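Handling cell with head camera and wrist camera, tape marks and shelf carts: how do you keep the positions?

Board: Maintenance and Setup > Handling Cells

nhung_van
29 May 2024

Hello all. I am looking after one cell at Likavska since April. Before me it was Ismael Nogueira, who moved to the other building, and he left me good notes but not complete notes.

The cell is a robot which takes plastic bins from shelf carts on casters. Every cart has a parking place in yellow tape on the carpet. People roll the cart out for restocking and then push it back. The robot has one camera high up, on the head, and one small camera near the wrist. The high one finds the cart and the bin, the wrist one is for the last part of the reach.

My problem is the following. In the first hour all is good. After two or three cart changes the robot begins to reach too far to one side, and then the fault 214 comes (in our controller this is "target outside of corridor"). I clear it, I push the cart by hand a little, and it runs again. On the bad shift I cleared it so many times that I stopped writing it in the log, which I know is wrong.

What I did until now:

Cleaned both camera windows with the cloth from the kit.
Repeated the hand-eye calibration with the board, one time with the arm near and one time far.
Checked the bolts on the wrist camera mount. All of them hold.
Put new tape for the carts, because the old one was lifting.

The calibration result is good every time, and this confuses me. If the calibration is good, why does it miss? I would like to know how you do the setup in such a cell, and how often you repeat it.

t_thai
Reply 1

Welcome. If the calibration is good and the fault comes after the cart change, then I would leave the calibration alone. You are measuring the camera against the arm. The cart is not part of this measurement.

Tape is a help for a person. A person pushing a cart looks at the tape from above and at an angle, and stops when it seems right. I had the same arrangement at my last work and we measured the parked carts with a steel ruler for one week. The difference from one parking to the next was up to 3 cm, and the rotation was worse than the distance, because the casters trail and when the person lets go, the cart turns a little by itself.

What is your corridor setting?

nhung_van
Reply 2

Thank you. The corridor is the value from Ismael, I did not change it. I will look tonight.

About the casters: do you mean that the cart moves after it is parked?

t_thai
Reply 3

Yes. Swivel casters on carpet do this. The pile pushes them back. Push the cart past the position and pull it back the last bit, always in the same direction, and you will see that it stays better. Also check if your casters have a brake. Ours did not have one and we changed two of the four on each cart.

edin_g
Reply 4

I don't agree with Tuấn on leaving the calibration alone.

A calibration number that is good only says that the solver is happy with the poses you gave it. If you gave it poses that are all in the middle of the work space, it will be good in the middle and bad at the low bins. Nhung writes "one time near, one time far". This is two sets, not one set that covers the volume. I always do it with the wrist turned as well, and with the board down at the height of the lowest bin, although my knees do not like it.

Second thing, cables. If the cable of the wrist camera is pulled when the arm goes low, the camera can shift by a very small amount and come back when the arm goes up. Bolts tight, everything looks fine, and still it moves. You see it only when you put the arm in the low position and touch the cable with the finger while somebody watches the live picture.

ngan_lo
Reply 5

Shiny shelves, Nhung? We had painted shelf tops that reflected the ceiling lights, and the detector was taking the edge of the reflection for the edge of the shelf. It was good in the morning and bad later when the lights on the other side of the hall were switched on. Your story of "first hour is good" is what made me think of it.

We put dull gray film on the front strip of the shelf, 100 mm wide. It is ugly but the false edges went away.

nhung_van
Reply 6

Yes, they are very shiny. Blue paint, and the lights make white patches on them. I did not think about this at all.

Edin, I tried the cable test with my colleague in the break. With the arm low I touched the cable and the picture did move, but only a little. I do not know if it is enough to matter. How much is too much?

edin_g
Reply 7

Any movement is too much, but practically: put a printed grid on the shelf, arm in low position, take one picture, move the cable, take one more. If a line jumps more than two pixels, fix it. Give the cable a loop before the clamp, so the clamp holds the pull and the connector does not. We use the Prunwood clips with the rubber inside. Tape gets soft and slides.

t_thai
Reply 8

Edin, two pixels at the shelf distance will not give her a fault 214. She says that she pushes the cart by hand and the robot runs again. If the camera was shifted, pushing the cart would help only by luck.

edin_g
Reply 9

By luck, or because she pushes it to the place where the camera wrongly expects it. She would push always in the same direction then. Nhung, do you push always the same direction?

nhung_van
Reply 10

I must say that I do not remember it well. I think mostly to the left, but on the middle cart I pushed also back. I will write it down from today, with an arrow for each cart.

i_nogueira
Reply 11

Hello Nhung, somebody sent me the link. Sorry for the notes.

The corridor is 400 in the file but this is in tenths of a millimeter, so it is 40 mm to each side. When I set it, we had only one cart and I parked it myself every time. For three carts and different people it is tight. Still I would not make it wider. If it is wider, the gripper can catch the rim of the next bin, and we broke a rim like this in the first month. On our bins the rim stands out a little, and if a bin is not pushed in fully it goes past the side of the cart.

One more thing which is not in the notes. The empty position file for the top shelf must stay switched off. The top shelf is not used for bins, and if the file is on, the head camera searches there first and can take a reflection.

ngan_lo
Reply 12

There it is, reflection again :)

nhung_van
Reply 13

Ismael, it was switched on. I think it came back with the update in April, because I loaded the backup from before. Thank you very much!

I switched it off and put the film on the middle cart only, to compare. Result for one full shift with my arrows: the left cart had two faults, the right cart three, the middle cart zero. On the left and right, all my arrows go to different directions. So Tuấn is right about the parking and Ngân is right about the shine, and I can not yet say about the cable.

For the parking I will screw a low stop bar to a base plate, so that the front casters touch it. Our safety person asks that nothing stands up where people walk, so it must go under the cart. The tape I keep, because people know it.

edin_g
Reply 14

Zero faults in one shift on one cart proves not so much. And you changed two things on that cart and one thing on the others. Please do the grid test also.

Can you show the cell? It is hard to give advice blind. One from the head and one from the wrist would help, arm stopped.

t_thai
Reply 15

Agree with Edin here, for once. And a stop bar is good, but measure it from the robot base, not from the tape. If you build it from the tape you make the old error permanent.

nhung_van
Reply 16

Yes, from the base. I borrowed the long square from the Tudetti line for this. The two views:
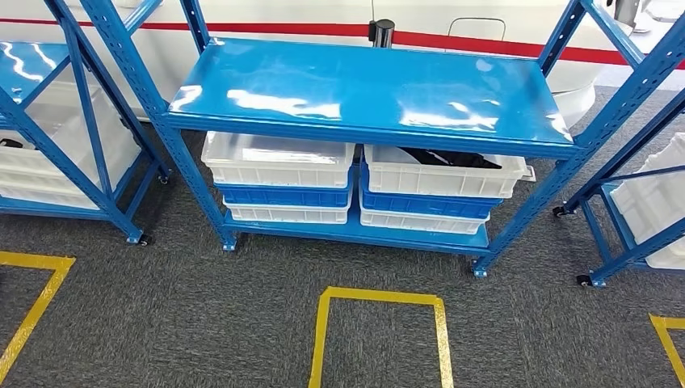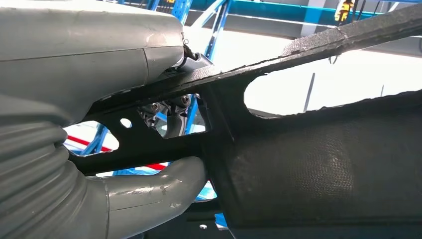 Carts and tape in the first one, arm close up in the second. Blue steel is in both.

edin_g
Reply 17

Thank you. In the first one the shine on the middle shelf is strong, I give this point to Ngân. In the second I see a short black cable at the gray housing, and dark cables hanging far up behind. Which one did you touch in the test? If there is no loop in the one to the camera, begin there.

Also there are scuffs and small chips on the gray parts. Are they old?

i_nogueira
Reply 18

I can not say for all of them, but the arm had marks already when I took it over. I did put a list of them in the Phí folder, with the place and the length. Nhung, please compare, and if one is new then look for what it touches.

ngan_lo
Reply 19

The bin at the upper right of the middle cart, the white one, comes out past the side of the shelf. Is this not the thing that Ismael described with the rim? I would add it to the restocking card, push the bins in until they stop.

nhung_van
Reply 20

Ngân, yes, I add it to the card today. Edin, I touched the camera cable, and it has no loop. I ordered the clips. The grid test I do when they arrive, one time before mounting and one time after, and I write the pixels here.

t_thai
Reply 21

Write also the arrows please, with the stop bar in.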